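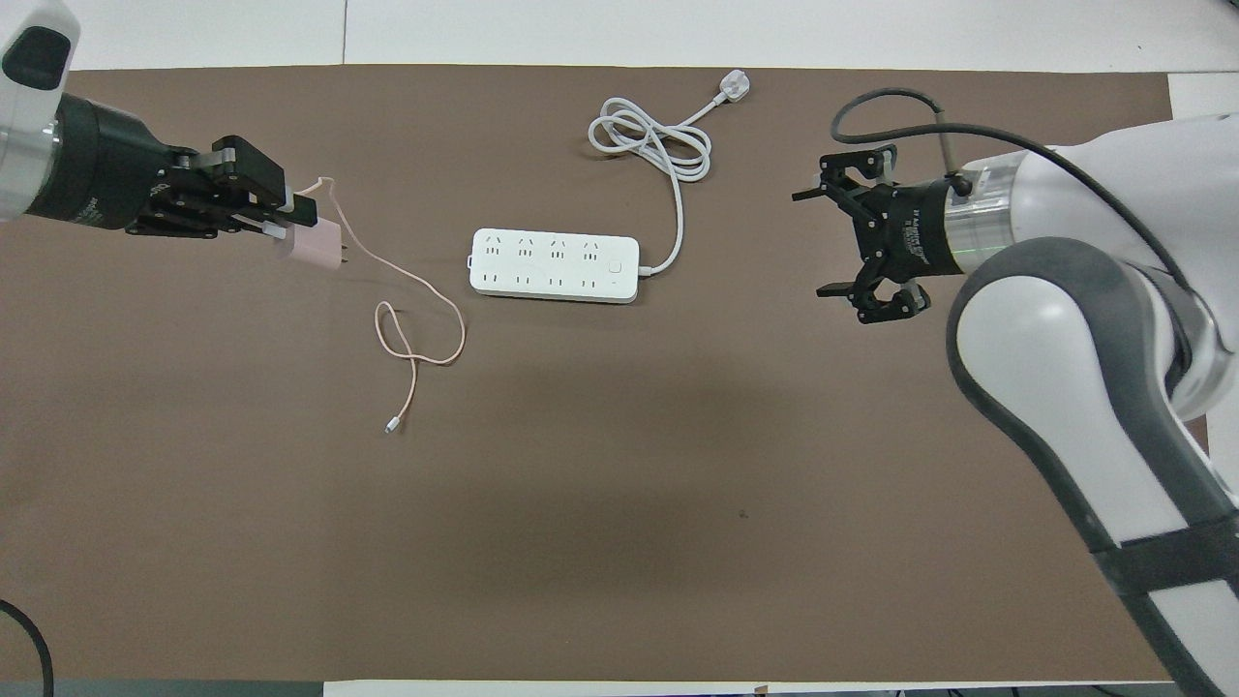 Torkby adds narrow hall tables to its spring range

Furniture maker Torkby will start selling a range of narrow console tables in April, aimed at people with small halls and landings. The tables will be stocked first at the Lavitetti showroom and can be ordered for home delivery from the same month.

The range is called Pokico and comes in 2 lengths, with a choice of oak or painted tops. All the tables are 20 cm deep, which the company says leaves enough room to walk past in most terraced houses and flats. The legs are powder-coated steel in black, cream or a dark green that Torkby already uses on its dining chairs.

The longer table has a low shelf for shoes or baskets. The shorter one has a single drawer instead, lined with felt and wide enough for post and keys. Neither has a back panel, so they can be pushed up against a wall with a skirting board of normal height. A notch is cut into the rear legs for this purpose.

Torkby said it had been asked for shallower tables by customers who liked its existing sideboards but could not fit them in. Its current hall furniture is nearly twice as deep and will stay on sale. The older Yin console, with the curved front, is being dropped once remaining stock has gone. Spare feet and handles for Yin pieces will still be available through the parts desk.

The tables arrive flat-packed and need a hex key, which is in the box. Because they are so shallow, each must be fixed to the wall with the brackets supplied. Buyers with plasterboard walls will need to get their own fixings. The showroom will offer a fitting service for an extra charge, but only to homes within its normal delivery area.

The oak tops are finished with hard wax oil and will need a fresh coat from time to time. The painted tops can be wiped with a damp cloth. Torkby advises against putting either version directly over a radiator, as the heat can make the top bow. It has no plans at present to make a radiator cover to match.

A round mirror and a row of coat hooks in the same colours will follow later in the year. The hooks are sold in strips of 3 and can be joined end to end. A bench was also considered but has been put back while the company looks at the price of the upholstery.

Prices have not been announced. Torkby said they would be lower than those of its sideboards and would be shown on its website when ordering opens. Samples of the painted finishes are free and can be picked up at the showroom or sent by post. Oak samples carry a small deposit, returned when the sample comes back.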